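Chessboard (household)

From Fivumura, the home and hobby wiki. Article kept up by Amândio Caldeira.

A household chessboard is the board you play on at home, as opposed to the roll-up vinyl kind that clubs buy by the stack. I've owned a bunch of them over the years and I'm the one who keeps adding to this page, so it leans toward what I know: cheap sets, kitchen-table games, and the eternal business of putting the pieces back.

Layout
Every standard board has 64 squares, eight by eight, alternating light and dark. Turn it so each player has a light square in the right-hand corner. I still see boards set up sideways in movies and it drives me nuts! Many home boards have letters printed along two sides and numbers along the other two. Those are the coordinates, a through h and 1 through 8, and they let you write a game down or follow one from a book. The letters go from left to right as White sees them. If you learned without coordinates (I did, on a board my uncle had painted himself), they feel like clutter for a week or so and then you can't do without them.

Setting up
The back row goes rook, knight, bishop, then queen and king in the middle, then bishop, knight, rook. The queen stands on her own color, so the white queen is on a light square and the black queen on a dark one. Pawns fill the whole row in front. I like to put out one color completely before I touch the other. My daughter does all the pawns first, both sides, and we've agreed to leave each other alone about it.
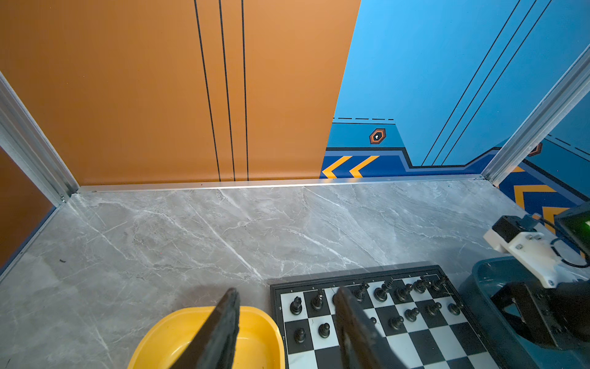
Kids mix up the king and queen more than anything else, and plenty of grown-ups do too. In the usual Staunton style the king is the tallest piece and has a cross on top, while the queen wears a little crown. Travel sets and bargain sets can be vague about this. I had a Vadier set from 2000 where the two were so close in height that we put a dab of nail polish under the queens.

Where to put it
Any flat table works, as long as it doesn't wobble. A busy pattern under the board doesn't bother me, but a slick top does, and I stick felt dots under the corners of the frame. Wipe the table before you set the board down, or the grit gets under there and scratches both. I keep a bowl close by for captured pieces, a habit left over from the year a bishop went down the heating vent.

Lost pieces
My Bunivby set is down 3 pawns as I write this, and buttons are filling in. Salameh used to sell single replacements by catalog number (a black pawn was number 718, I still have the slip), but you had to check the height, and mine came out a bit taller than its neighbors. It's been playing on the king's side ever since.

See also: Checkers; Chess clock; Game storage; Felt, adhesive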